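Office chair underside (seat mechanism)

By Gwion Vaughan – June

Print this page | E-mail this page

The underside of an office chair is the part below the seat cushion – the shell, the mechanism, the arm mounts and the top of the column. Mostly out of sight, mostly forgotten. Repair people call the whole lot "the pan" though strictly the pan is only the plate the cushion sits on.

Main parts

Seat shell. Molded cover, usually black plastic, closes off the foam and fabric from below. Older chairs have bare plywood here.

Mechanism. Bolted to the shell. Holds the tilt spring and the lock, and takes the top of the column. Simple ones tilt from the middle, better ones tilt from near the knees so the feet stay on the floor.

Arm mounts. The arm upright meets a bracket under the seat. On many chairs the bracket is slotted so the arms can be set wider or narrower before the bolts are tightened. Wobbly arms nearly always come down to these bolts – see Maintenance. Where the upright goes into a plastic collar there may be a screw set deep in the face, easy to miss.
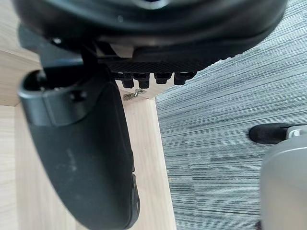

Warraich objects that the collar is trim on half the chairs sold and should not be listed with the mounts at all, and that loosening its screw does nothing for the arm width. Fair point for cheaper chairs. Left in for now.

Column. Gas lift inside a tube, often with a plastic shroud over it to keep fingers and dust out. The top is tapered and just pushes into the mechanism, no bolt. Body weight does the rest, which is why an old one can be so hard to get off.

Levers and rods. Height lever on the right as a rule. Tilt lock on the left or on the same lever, pulled out. Some models run a short metal rod across the mechanism as a pivot.

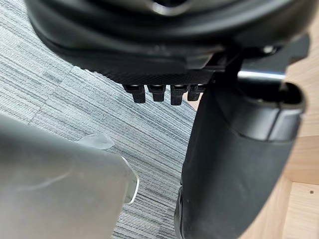 Chair column and shroud under the seat, with a short chrome rod near the top.

Maintenance

Turn the chair over onto a blanket, or lay it on its side. Check every bolt you can reach. Hand tight plus a quarter turn, no more – the inserts in the seat pull out easily. Hair and carpet fluff collect on the casters and sometimes higher up, vaccuum first. A dab of grease on the pivot, none on the taper.

Squeaks when leaning back: pivot or spring. Clicks when sitting down: usualy a loose seat bolt. Slow sinking: gas lift worn, replace it, do not try to open it.

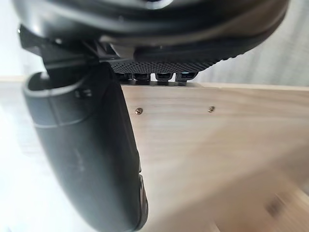

Small black clips in a row, close to the edge of a wooden board.

See also: Casters; Gas lift; Armrest pads

Page last updated: June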